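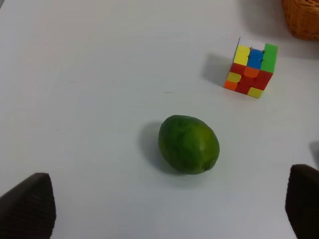 How long does a lime keep its juice at room temperature? In our trials the yield held for over a week on an open table, then fell as the peel hardened.

3.2 Storage on open surfaces

Limes were kept singly, without a bowl or wrap, so that air reached the peel on all sides. Dewan and Kassab weighed each fruit in the morning and noted peel color by eye. Color proved a poor guide to juice: fruit with yellow-green patches gave as much as fruit that was dark all over.

Figure 2. A lime on a white tabletop, lying on its side, with a scrambled puzzle cube farther up the table. The peel is darker on one side and lighter, almost yellow-green, on the other.

Fruit from the Ledesma lot was left out of the August averages, as its picking dates were not recorded. Weights for the remaining 873 limes are given in the next section.

3 comments
2764 shares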